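Course handout, Materials and Shapes, unit 12
Zirmont evening program, revised 11/15/18

Spur gears: what to know before the exercise

A spur gear has straight teeth, parallel to the shaft. It is the simplest gear to draw and to cut, and for this reason we begin with it. When two gears work together, their teeth must have the same module, or they will not mesh.

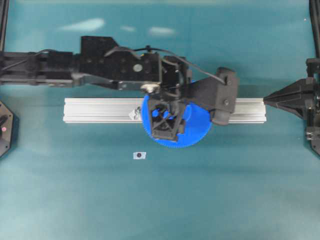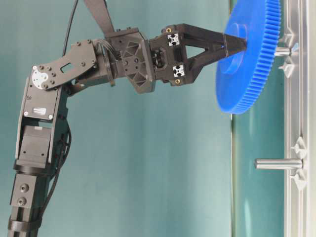 Second picture: spur gear in blue plastic.

Plastic gears run quietly and often need no oil, but they do not like heat. Steel carries more load – it also makes more noise. In the Rimkutė reader, page 37, you find a table for both.

The ratio is the number of teeth on the driven gear divided by the number on the driving gear. Please write it as a fraction first, and only then as a decimal.

Homework: problems 3 to 6. Bring your drawing on paper to room 1233.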